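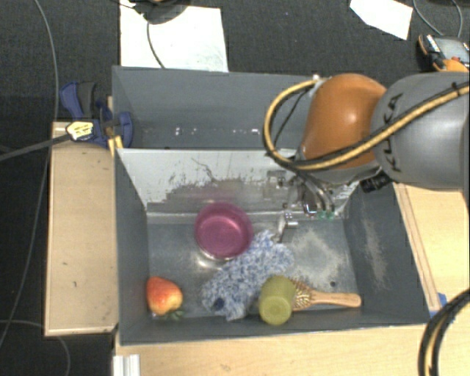 À quatre heures du matin, la cellule s'arrêta pour la troisième fois, et Shona Aitken posa son thé.

Chez Grandley, on lui avait confié une seule machine. Elle la connaissait mieux que son propre appartement. Elle savait que le bras prenait les objets dans le bac de devant et devait les porter dans le bac de derrière, et que, depuis le début d'août, il hésitait au-dessus de la cloison. Une hésitation très courte. Ensuite venait le défaut, toujours le même, sur l'axe du poignet.

Jalen Begay, qui travaillait de jour, avait laissé un mot dans le cahier : « J'ai changé le capteur. Ce n'est pas le capteur. »

Elle prit le boîtier de commande et fit descendre le doigt de la pince en vitesse lente, quinze pour cent, jusque près du bol rose. Rien. Elle remonta. Elle demanda une rotation de 90 degrés, et cette fois elle ne regarda pas l'écran, elle écouta. Il y eut un petit bruit sec, comme une corde de guitare que l'on touche par erreur.

C'était donc le faisceau. La grande boucle jaune et noire se tendait avant la fin du mouvement. Quelqu'un avait serré le collier trop bas, peut-être elle-même, à la révision des 3000 heures. Cette idée ne lui plut pas, mais elle l'écrivit quand même dans le cahier.

Elle coupa l'énergie, mit son cadenas, desserra le collier avec la clé de 7 et rendit au câble la longueur d'une main. Puis elle essuya le joint orange avec sa manche, geste inutile que Jalen lui reprochait toujours.

« Tu la soignes comme une vache », disait-il.

Elle venait d'un pays de vaches et n'avait jamais compris si c'était une moquerie.

La cellule repartit à cinq heures moins le quart. Le bras tourna son poignet, sans bruit cette fois, et s'arrêta au-dessus de la brosse à cheveux, où il attendait l'ordre suivant. Shona attendit aussi. Son thé était froid. Elle le but debout, la main posée sur le bouton de reprise.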